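Grocers Should Report Sales in Units as Well as Dollars

Retail investors have grown accustomed to judging a grocery chain by a single figure: the change in same-store sales. When Rarnero reported its holiday quarter on 20th January, that figure rose, and its shares rose with it. The company deserves credit for a steady season. The measure itself deserves closer examination.

Same-store sales combine two very different things, the number of items sold and the price paid for each. A chain may report growth of 9 percent while selling fewer goods to fewer households. Shareholders who see only the combined number cannot tell whether customers are loyal or merely paying more for the same basket. 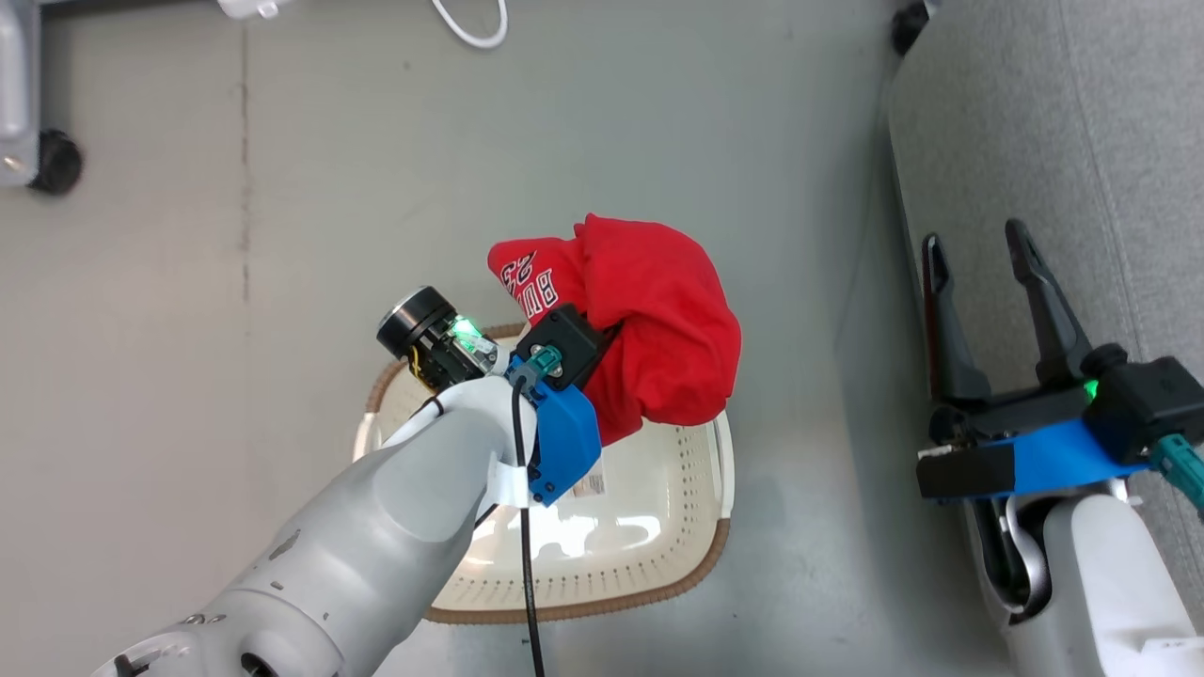 Estwood, a smaller regional operator, has published unit volumes for 2 years. Its disclosure covers 1,027 stores and fits on one page. The practice has imposed no visible burden on the company, and it has given lenders and suppliers a clearer basis for their own planning. Durrani, with 2,763 locations, has so far declined to follow, citing competitive sensitivity. That argument is difficult to accept when suppliers already hold much of the same information.

Critics will note that unit counts have flaws. A change in package size can distort them, and fresh produce sold by weight requires a separate method. These are matters for a footnote. They do not justify silence.

The larger chains will issue their annual reports in March. Boards should use that occasion to include volume figures for each major category, with the prior year alongside for comparison.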